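4.3 访谈录音与文稿的著录

本节说明如何将口述史访谈录音及其文稿录入 Skeddale 馆藏系统。操作前应已完成 4.2 节的账户设置，并取得“编目员”权限。示例数据取自 Mancuso 专藏，该专藏收录战时工程人员及其家属的访谈。

准备工作

录音母本须为未压缩格式，存放于只读目录。文稿须为纯文本，段首标明发言人。受访者签署的授权书应先行扫描，扫描分辨率不低于 300 dpi。

注意：授权书缺失时，系统允许保存草稿，但不允许发布。

操作步骤

1. 在主菜单选择“新建”，再选择“口述史料”。不要选用“一般录音”，该模板没有受访者字段。

2. 填写题名。题名由受访者姓名、访谈主题和访谈年份组成，以逗号分隔。受访者有曾用名的，填入“别名”字段，不写入题名。

3. 填写责任者。访谈人与受访者分别著录。例如访谈人为 Bent Bech，受访者为 Elínborg Vigfúsdóttir，则前者的角色代码为“访”，后者为“述”。

4. 填写日期。“访谈日期”指录音当日，“涉及年代”指谈话内容所述的时期，二者不得混用。受访者只说“战争末期”的，按原话录入，并勾选“推定”。

5. 上传录音母本。单个文件超过 8 GB 时，使用 Kallon 传输工具分段上传，每段以 15 分钟为限。

6. 上传文稿，点击“校验”。系统逐段比对时间码，偏差超过 3 秒的段落以黄色标出。
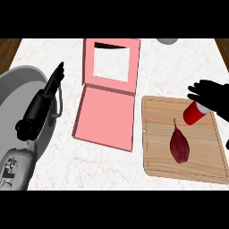

图 4-3　大理石纹台面与机械臂，渲染图

7. 逐条处理黄色段落。可拖动时间码修正，也可点击“保留”并填写理由。理由字段不得为空。

8. 标引主题词。人名、机构名和地名从规范档中选取。规范档中没有的名称，先提交“新增规范”申请，再以临时词著录。

9. 设定开放级别，保存并提交审校。

开放级别

公开：任何读者均可检索、收听和下载文稿。
馆内：仅限阅览室终端，不提供下载。
封存：目录可见，内容不可见，须填写解封日期。

注意：同一访谈的录音与文稿可以设定不同级别。文稿的级别不得宽于录音。

小心：提交“封存”后，编目员不能自行改回。更改须由 Signe Ragnarsson 或 Grímur Mikkelsen 在管理端批准。

转录体例

受访者口误照录，更正内容置于方括号内。听不清的词语以“[不明]”标示，并注明时间码。方言词首次出现时加脚注。受访者对同事的评价不作删改，涉及在世者隐私的段落，可申请局部遮蔽，遮蔽范围以整句为单位。

两份访谈对同一事件说法不一时，分别著录，并在双方的“相关史料”字段中互相链接。编目员不在摘要中判断何者为准。

常见错误提示

E-08“角色冲突”：同一姓名同时标为“访”和“述”。检查步骤 3。
E-15“时间码缺失”：文稿中有段落没有起始时间。补录后重新校验。
E-31“授权不匹配”：授权书上的姓名与受访者字段不同。若系曾用名，填写“别名”后重试。

本节修订于2025年8月5日，修订人 Kiều Lương。旧版 Clinard 模板自此停用，以旧模板保存的草稿须按附录 B 转换后方可提交。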